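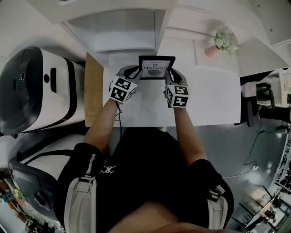

Paper cards buckling inside small frames
Forum: Framing and Display > Works on Paper

tberge
Posted in April
I have 23 printed cards in small black frames in a stairwell, all text plus a small image, "CITY OF NATURE" and similar. Every one of them has developed a wave along the bottom edge. The cards are uncoated stock. The frames are Droser, the cheap line with a fiberboard back and bent tabs. Glass, no mat, card sitting directly against the glazing.

The stairwell has one outside wall, north side, unheated. The hygrometer read 66 percent at the landing this morning. The cards on the inside wall are waving too, but less.

I would like to fix this without reframing everything. Would dry mounting the cards to board solve it, or just move the problem to the board?

Tyra

n_vieira
Card against glass is your first problem. Paper takes up moisture and grows, mostly across the grain. If the frame holds it at all four edges, it has nowhere to go but out of plane. Check whether the cards are cut to the full size of the rabbet. If they are, trim 2 mm off one long side, or better, hinge them to a backing sheet from the top edge only and leave the other three free.

Dry mounting will hold them flat. It is also permanent for practical purposes. Fine for a card you can reprint, not fine for anything else.

tberge
They are cut to full size, and tight. I had to push the last corner in on most of them.

They can be reprinted but the printer (Duvside) changed paper, so a new one would not match the others.

lckwok
Then don't dry mount. Hinge them.

I would also look at grain direction before trimming. Bend the card gently each way. It bends more easily parallel to the grain. Expansion is greatest at right angles to that, so trim the dimension that crosses the grain. If the wave runs along the bottom edge, the grain is probably vertical and you need to lose width.

rpacheco
I disagree with the order of work here. Trimming and hinging treat the card. The humidity is the cause. At 66 percent against an unheated outside wall, the backs of those frames are going to be damper than the room, and fiberboard soaks it up and holds it. Put felt bumpers on the lower corners so air can pass behind, and seal the back with foil-faced tape or a polyester sheet. I had 8 small frames in a hallway like yours. Bumpers and a sealed back, no change to the paper, and they have stayed flat.

n_vieira
Sealing a damp card into a frame keeps the moisture in there with it. Were yours already waved when you sealed them?

rpacheco
Slightly. I took them out and left them between blotters under weight for 5 days in a dry room first. I should have said so.

n_vieira
OK, with that step I have no objection. I would still get the card off the glass. Under a cold spell you can get condensation on the inside face, and some inks will stick to it. A thin spacer strip under the lip is enough if there is no room for a mat.

melatiy
Measure the rabbet depth before buying spacers. On the Droser frames I have, glass, spacer, card and the original back together come out too deep and the tabs will not bend flat. I replaced the fiberboard with 1 mm polypropylene sheet from Wike and it closed properly. Polypropylene does not take up water either, so that deals with part of what Rosimeire is describing.

Wipe the glass with a dry microfiber cloth, no spray. Spray runs down into the rabbet.

lckwok
Agree on the polypropylene, but put a sheet of acid-free paper between it and the card. Hinges need something to attach to and paste will not hold on plastic.

tberge
Thanks. I did the bend test on three cards. Grain is vertical on all three, so I will be trimming width.

Plan so far: blotters and weight, trim 2 mm, hinge to acid-free paper at the top, spacer strip, polypropylene back, bumpers. I will leave the tape off until I have a month of readings.

Is wheat paste necessary for the hinges, or is the gummed paper tape from Drinar acceptable? I already have a roll.

n_vieira
Gummed paper is acceptable for something this light. Use two short hinges near the corners. One long strip across the top will restrain the paper the same way the frame does now.

rpacheco
Test the tape on a scrap first. The water in the gum can cockle thin uncoated stock right at the hinge.

melatiy
What weight is the card?

tberge
Not marked. Heavier than a business card. I will try the tape on the trimmings, if 2 mm is wide enough to tell me anything.

lckwok
It isn't. Use the back of whichever card is in the worst shape, near the top, where the hinge would go anyway.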